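Ormsby Residents' Board > Food & Drink > Does anyone still eat toast for tea?

marmalade_mo
7/7/21
Serious question. My other half thinks toast after five o'clock is giving up on life. I grew up in Dilinden and we had it for tea twice a week, beans if we were lucky, dripping if Gran was over. Toaster and a black plate, that's my kind of cooking!
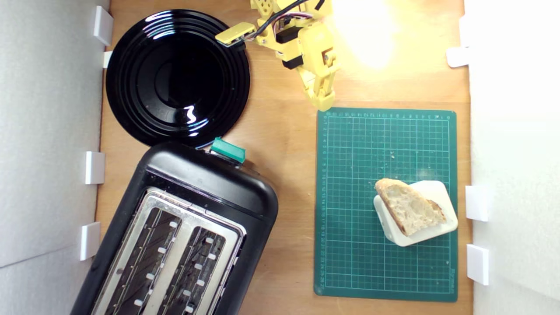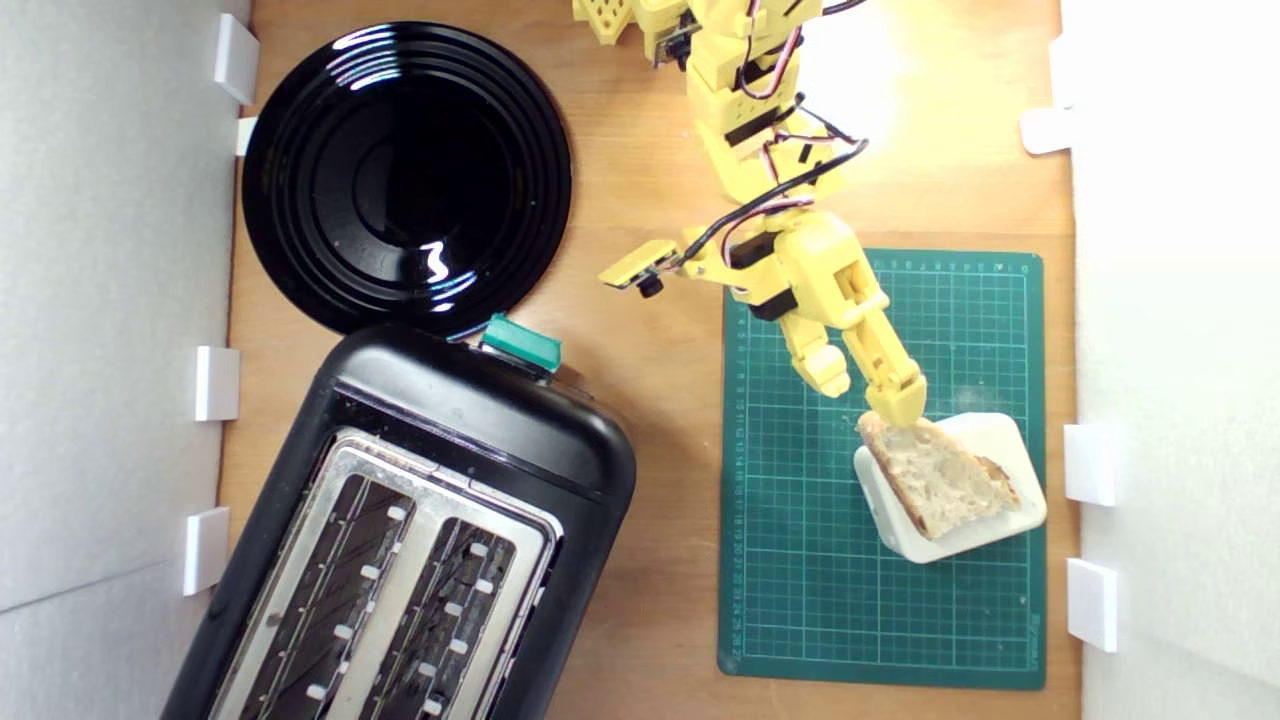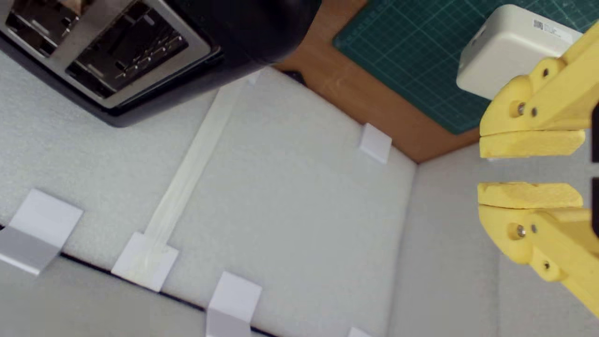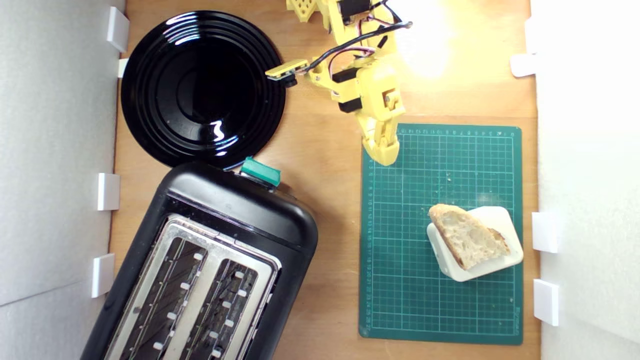 So who's with me? And what goes on top? I'm a butter right to the edges man (cold butter, thick, I want teeth marks in it).
Mohandas Rai

prerurside_pam
With you all the way. Cheese and a bit of pickle, four slices between two of us, telly on. Lovely.

TeganH
Sorry but no. Toast is breakfast. If I came home from a shift and got toast I'd be straight out to the chippy. And cold butter just rips the bread to bits, you want it left out on the side overnight.

marmalade_mo
Left out overnight?? In July? It'd be soup, Tegan.

TeganH
Get a butter dish then, you daft thing. Mine's been out since last September and we're all still here. (Not the same butter.)

grumpy_of_troleck
Depends on the bread. The sliced stuff is fine at 7 in the morning but I wouldn't call it a meal. Proper crusty loaf under the grill, sardines, black pepper, now you're talking.

prerurside_pam
Sardines! My kitchen would stink for a week.

grumpy_of_troleck
Open a window.

marmalade_mo
I'm trying the sardines tomorrow. Does it have to be the ones in tomato sauce or will oil do?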